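Countertops, Month Four

August 3, 2024

So we finally have counters! If you've been reading since the spring you know that the kitchen was supposed to be done before school let out, and then it wasn't, and then the cabinets came in the wrong width and I stopped posting for a while because I was washing dishes in the bathtub and didn't feel like writing about it.

A few of you asked how we ended up picking stone after I spent two whole posts swearing I'd go with butcher block. Short version: I went to look at butcher block. The showroom (Hotetti, out past the garden center) had it way in the back, and to get there you have to walk by all the slabs standing up in their racks like giant library books. I didn't stand a chance. I went home with four little sample squares in my purse and a sore shoulder.

What it cost

I know people hate it when bloggers get vague about money, so. The remnant piece was $1098, and that's with a chip in one corner that got cut away for the sink. Cutting and edging came to $769. Delivery and install was another $502, which made me gulp, but then I watched three grown men carry it up our front steps and I would've paid more. The first quote I got, from Masotance, was $3136 for everything with a brand new slab, and they were perfectly nice about it when I said no. They even told me to ask around about remnants!

Living with it

Everyone warned me about marble. My sister-in-law warned me, the guy at the paint store warned me, a lady in line at the pharmacy who overheard me on the phone warned me. Lemon juice will etch it, red wine will stain it, don't ever put a tomato down. We're two weeks in and I already have a dull spot by the stove the size of a dime, from a lime half I left sitting overnight. I was crushed for an entire morning – and then I made tacos and forgot about it.

What I do like is how busy the pattern is. I'd had my heart set on the plain white kind with one or two elegant gray lines, and I'm so glad the remnant bin didn't have any. All that black and charcoal veining hides crumbs like you wouldn't believe. Coffee grounds too. My husband says this is a bad thing, and he may be right, but he isn't the one who wipes it down.
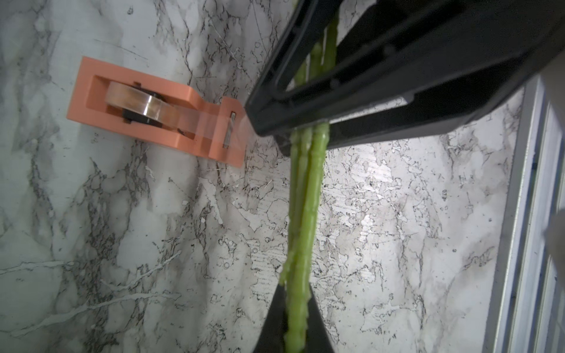 Sealing it

I used the Trirasholm sealer the installers left with us, two coats, with the windows open and the dog shut in the bedroom complaining. You wipe it on, wait, and buff off whatever hasn't soaked in. My arm was toast by the second coat. I'm planning to do it again in September and see if water still beads up before then.

Next up is the backsplash. I've got a box of green Khaemba tile in the garage that I bought on clearance before we had any plan at all, and I can't decide if it's too much with the stone. Tell me in the comments, and be nice, I can't return it.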